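Section 3: Running the battery sorting table day to day

I wrote this part for the folks at Beswood who used to sort returned batteries by hand. I did that job too, and my wrists remember it. You'll still touch batteries – just a lot fewer of them – and more of your shift will go to setting up, watching, and dealing with the odd ones.

1. Pull up the shift list in Stastadora and check which battery type goes in which bin.
2. Set the two bins side by side in the middle of the table, long edges touching.
3. Lay the batteries out flat on the wood. Pairs are fine, piles aren't.
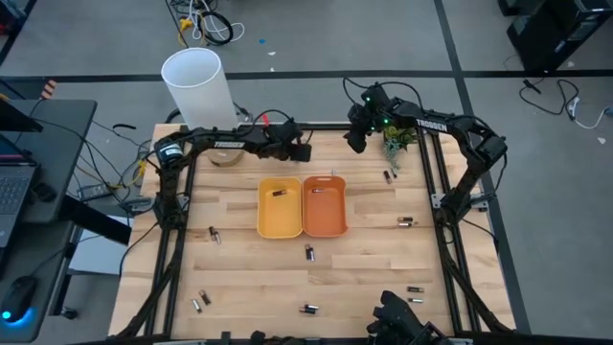

Yellow and orange bins in the middle, batteries spread around them.

4. Step back behind the floor tape and press Start.

CAUTION: Keep your hands off the table while the arms are live. If you have to reach in, press Stop first and wait for both arms to park.

5. Look in on the bins every so often. Anything in the wrong one, log it as a missort and leave it be until the run ends.
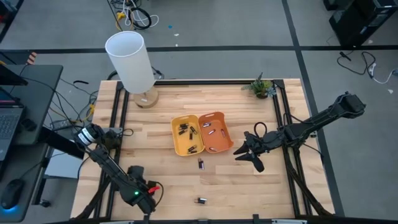

Will this cut my hours?
No hours were cut when we started in September. The sorting shift became a checking shift, and two of us moved over to repairs.

6. When the run is over, press Stop, then go after the stragglers yourself. Close the grippers from the menu before you shut down – I forget this one all the time.
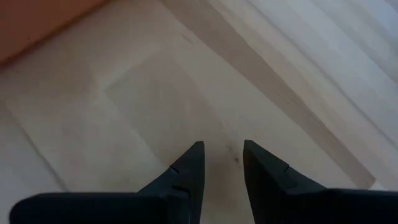
After that, wipe down the wood and enter your count. Every 1000 batteries, Stastadora will nag you to check the gripper fingers for wear. Please don't snooze it!

Related sections
Honderero bin labels
Cho charger shelf: set-up
Logging a missort

Beswood Shop Guides | Contact the floor desk | Back to top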